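Ticket 1577: stock sync stops partway, duplicate rows in web shop
Status: Open
Priority: High
Product: Amgate Sync, connected to Boltier till
Opened: October 18, 2025
Opened by: Ewurabena Mensah, Sarpong Housewares

Nightly sync from the till to the web shop isn't finishing. Starts fine, progress bar moves, then sits. No error on screen. In the morning half the stock numbers are old and some items are in the shop twice. Was fine all through September. Nothing changed our end except the new till update, which we didn't ask for, it just installed.

Tried so far:
Restarted till. No change.
Logged out and in of Amgate. No change.
Ran sync by hand at lunch. Same thing, stopped in the same place.
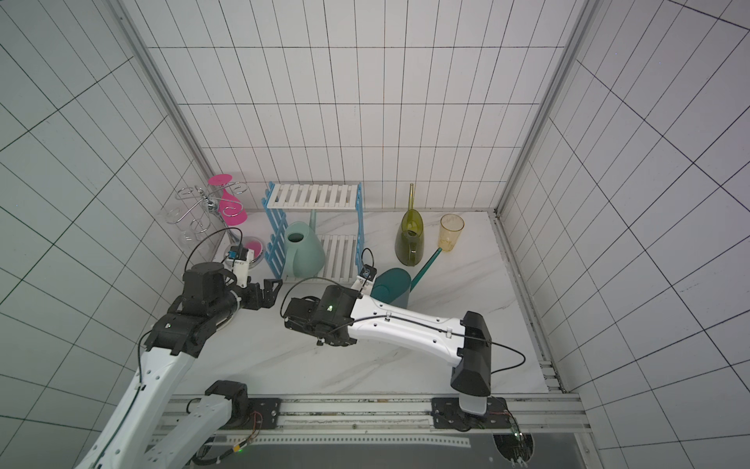
Duplicates are the bigger headache for us. A customer can buy the second copy of something we have already sold and then I'm writing apology emails all evening. Worst one is glassware. The pink stemmed wine glass, same as the one hanging upside down on the silver wire rack, has two listings with diferent prices, and the clear glass next to it has two listings but one of them has no price at all. I deleted the extras by hand and they were back after the next sync.

Please call the shop line, not my cell.

Ewurabena

Internal note
Assigned to Senyo. Customer is on the old plan, check row limit first.
Edem Ackah
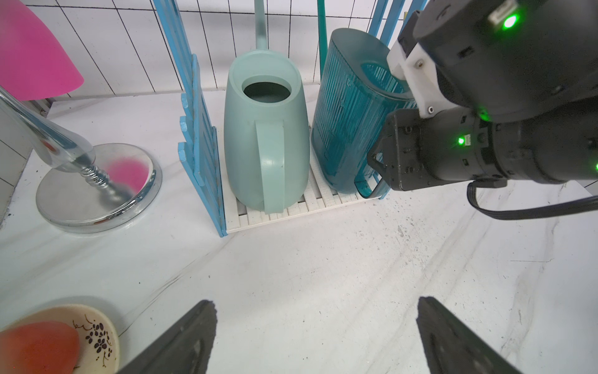
Senyo Aryee

Hi Ewurabena, thanks, the bit about it stopping in the same place helps. Looked at your log. The job reads 3000 rows and then stops asking for more. Server keeps answering 200 so the app thinks all is well, which explains why you get no error. So two separate things maybe. Can you do these for me:

Open Settings, Sync, Advanced. Tell me what Page size says.
Export the product list from the till as CSV and attach it.
Don't delete any more duplicates yet please. I need to see the ids.

Ewurabena Mensah
Page size says 6. Is that normal?? CSV attached. Had to zip it, your form wouldn't take it.

Senyo Aryee
No, not normal. Should be 200. The till update probably wrote over it. Please change it, hit Save, then wait for the green tick before you close the window. If you close early it drops the change without saying so (known bug, sorry).
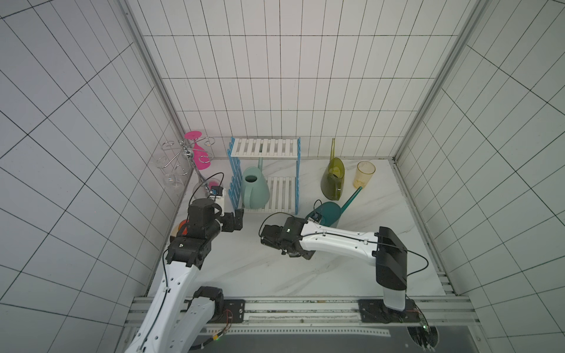

Then run it by hand once more and leave the window open. With the small page size it was making hundreds of tiny requests and hitting the cap on your plan, so anything late in the alphabet never got updated. I lifted the cap on your account for now, no charge.

Ewurabena Mensah
Changed, green tick, ran it. It finished! First time in days. Teapots, trays and vases all have the right numbers. Duplicates are still there though, and two new ones in garden.

Senyo Aryee
Good, half done. Went through your CSV. The update put a trailing space on some item codes, so the shop sees "GL-PINK" and "GL-PINK " as two products. Deleting the copy does nothing becuase the till just sends it again. Needs fixing in the till.

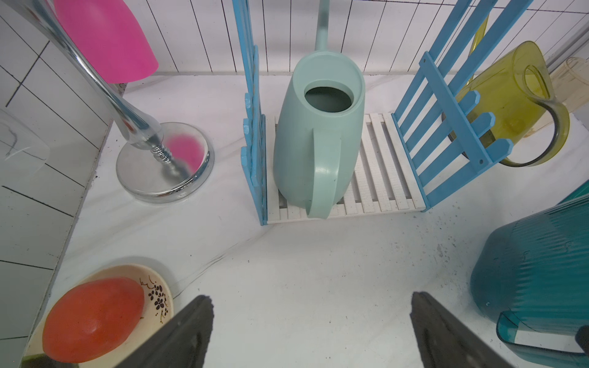
Steps: Boltier back office, Items, Tools, Clean codes. Tick Trim spaces. Leave Merge matching OFF, it has eaten price history for another shop. Save, sync once, and only then delete the extras on the web side. Keep the copy with the older created date, your order history hangs off that one.

Ewurabena Mensah
No Clean codes under Tools. I have Import, Export, Labels.

Senyo Aryee
You're on a staff login then. Needs the owner one.

Ewurabena Mensah
That's Yaw Owusu, he's at the Firkley shop until closing. Will get him to log in tonight. Please don't close the ticket.

Senyo Aryee
Won't. Set to Waiting on customer, nightly sync paused until you've run the clean up. Turn it back on from the same Sync page.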